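Ordnung im Regal, zweiter Anlauf
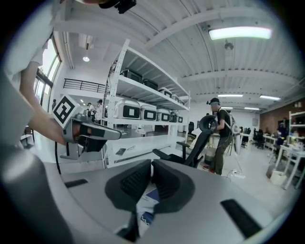 von Miroslava Tkachuk | 16. Mai 2023 | Abgelegt unter: Aufräumen, Büro

Im Februar hatte ich geschrieben, dass ich das weiße Metallregal am Fenster noch einmal ganz ausräumen will. Jetzt ist es erledigt.

Das Regal selbst ist geblieben. Es ist hoch, hat mehrere Böden und passt gut neben das große Fenster. Das Problem waren immer die Sachen darin. Kabel, Adapter, Klebeband, leere Verpackungen, alles lag offen herum, und wer etwas suchte, schob den Rest zur Seite. Patricio hat einmal einen halben Vormittag nach einem Netzteil gesucht und am Ende ein neues bestellt. Das alte lag hinter den Druckerpatronen.

Jetzt stehen Boxen drin. Oben die schwarzen mit Deckel, daneben in derselben Reihe kleinere, hellere. Einen Boden tiefer die weißen mit dem schwarzen Schildfeld vorne. Die weißen sind von Hestitz und haben zusammen 63 Euro gekostet. Die schwarzen hatten wir noch vom Umzug.

Nach oben kommt, was man selten braucht: Ersatzteile, alte Unterlagen, die Weihnachtssachen. In die weißen kommt der tägliche Kram. Ich habe nach Tätigkeit sortiert, also eine Box fürs Verpacken, eine fürs Drucken und so weiter. Nach Größe zu sortieren hatte ich im Februar versucht, das hat keine Woche gehalten.

Die Beschriftung fehlt noch. Tâm möchte gedruckte Etiketten, ich würde einfach einen weißen Stift nehmen – wir werden sehen. Bei gedruckten traut sich später keiner mehr, etwas umzusortieren.

Der Boden darunter sollte eigentlich frei bleiben. Inzwischen liegt dort ein Handy, und das Kabel ringelt sich daneben. Vermutlich wird das einfach die Ablage zum Laden, dann kommt noch eine flache Schale hin, 40 cm breit, mehr gibt der Platz nicht her.

Beim Ausräumen kam übrigens viel Papier zusammen, vor allem zerknülltes Füllmaterial. Den größten Teil habe ich weggeworfen. Einen Karton davon hebe ich auf, für Pakete reicht das bis zum Herbst.

Als Nächstes ist der Schrank im Flur dran. Da passt bisher nicht einmal die Tür richtig zu.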